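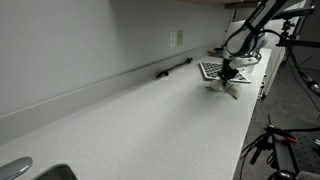 Long countertop, speckled white.

Print this page | E-mail this page

Pesover Bench-Depth Countertop, Straight Run

Item no. 1239

The Pesover straight run is a prefinished countertop for offices, study rooms, print rooms and light-duty benches. It is supplied as a flat blank with one finished long edge. Both short ends are left raw and must be sealed or capped on site. End caps are ordered separately under the Pilidden accessory list.

Dimensions

Length: 1796 mm
Depth: 900 mm
Blanks can be trimmed to any shorter length. Depth may be reduced from the back edge only. Cutting the front edge removes the factory seal and voids the warranty on that piece.

Support

The countertop must be carried along its full back edge and on brackets or cabinet sides at centers no greater than 456 mm. Check the supports for level before the blank goes down. Gaps are packed with solid shims at the support; do not pull the blank down to meet a low bracket with screws. Fixing screws enter from below and must stop short of the top face. Pilot holes are required.

Leave a gap at any wall and fill it with flexible sealant. Hard filler will crack at the first change of season.

Joining two blanks

Use the Akpan joint kit, which contains two draw bolts, a tube of color-matched sealant and a scraper. The joint should fall over a support. Dry-fit first. Apply sealant to both faces, tighten the bolts evenly and scrape off the excess while it is still soft. Do not load the joint until the next day.

Cable openings

Cable openings may be drilled with a hole saw from the top face, using masking tape over the cut line. Square openings need rounded inside corners. Seal all cut edges before fitting a grommet.

Care

Wipe with a damp cloth and mild soap. Dry after cleaning. Scouring powder, drain cleaner and paint stripper will mark the finish. Use a trivet under hot equipment. Ink should be removed the same day with rubbing alcohol, followed by clean water.

Finish and samples

Speckle varies from batch to batch. Order all blanks for one room together and state this on the order. Loose samples are sent on request and show color only, as they are thinner than the finished blank.

Delivery

Pallet delivery, curbside, by Skoltimov. Two people are needed to lift. Store flat, indoors, in the wrapping. Damage must be reported before cutting.

Technical questions: Gervásio Trindade, product desk, closed Wednesday afternoons.

0 comments | 4 shares

Contact | © Pesover. All rights reserved. | Back to top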